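Search minutes and notices Go

Kitchen table group: minutes, Wednesday, March 25, 2026

Present: Marianna Lis (chair), Guangming Zheng, Zixuan Qin, Jinlong Cai, and me, Zeyu Jin, taking notes again as I had a pen. Perkholm sent apologies.

1. Last minutes. Agreed, once we'd fixed the spelling of Šťastný, which I'd managed to get wrong in two places (sorry!).

2. The corn. We had a long chat about whether the cob should go in whole or be snapped in half first. Guangming is firmly for whole, Zixuan thinks half sits better, and I can see both sides. Marianna said we could talk till November, so we voted and it stays whole, laid in at a slant if it won't go flat.

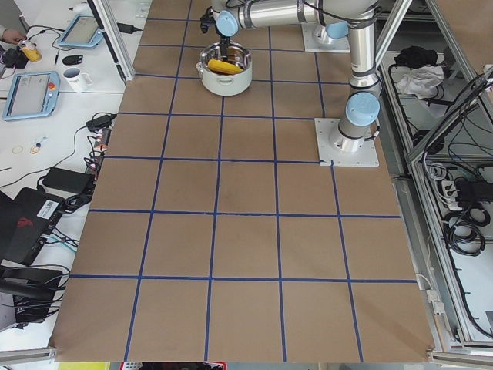

Jinlong then asked who is buying the next lot. Wamico has put its prices up and Plemau will only deliver if we spend 66 pounds, a lot of corn by anyone's standards! Jinlong will ask Plemau if we can share an order with the people upstairs.

3. The pot. Everybody likes the green pot and I'd happily take it home. The one moan was about the glass lid, which catches the light so badly that Zixuan can't tell what's in there without lifting it. We'll try turning the lamp by the desk away before anyone spends money. Marianna also wants the lid kept with the pot and not put off in some cupboard, please. 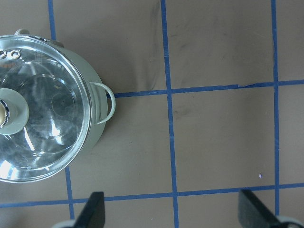

Item 3: the green pot with its lid on.

4. Table covering. The brown paper has its share of scuffs and smudges now. Guangming would leave it another month, I'd change it tomorrow, and we met in the middle: new paper in two weeks. The blue tape squares go back as they are, only straighter if we can manage it (my lines wander, I admit it). Jinlong has offered to hold the other end of the tape. Allow around 4 hours for the whole job, with a tea break.
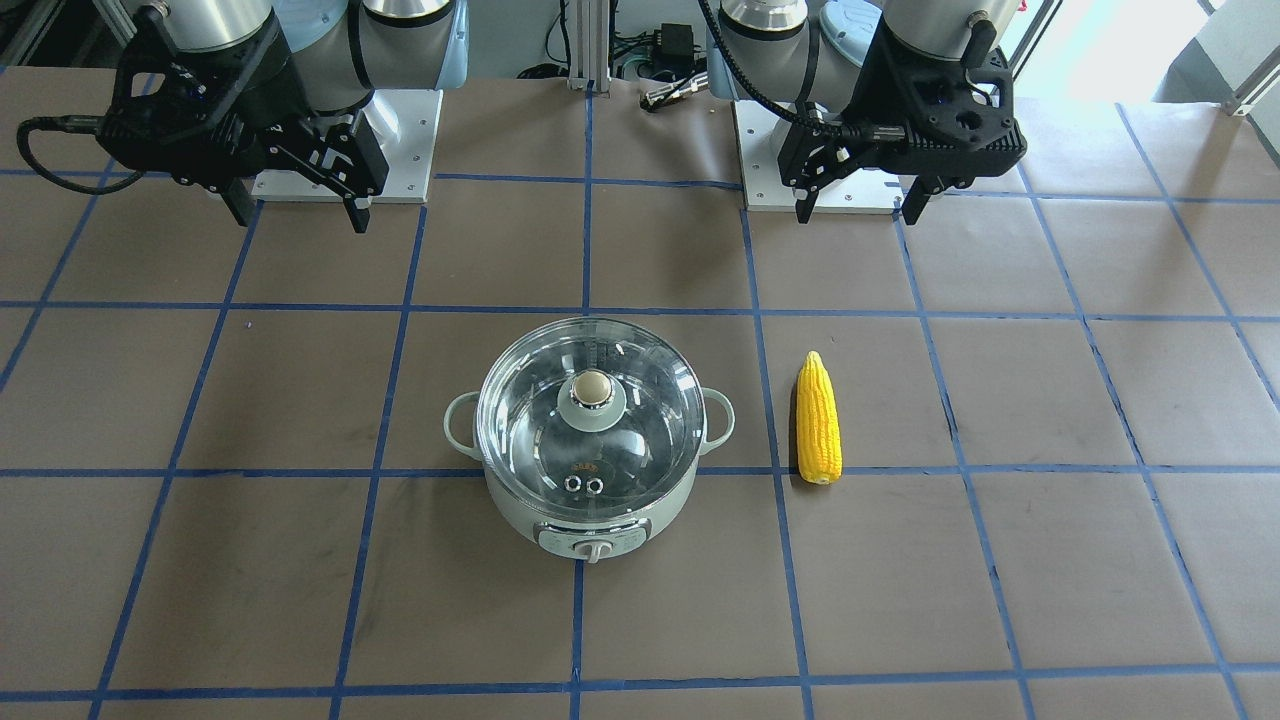
Item 4: paper and tape, due for renewal.

5. Any other business. Zixuan would like us to try carrots. No objections, so carrots go on next month's list.

Actions
Jinlong: ring Plemau
Guangming: paper and tape
Zixuan: lamp, carrots
Me: type this up

Finished at 5.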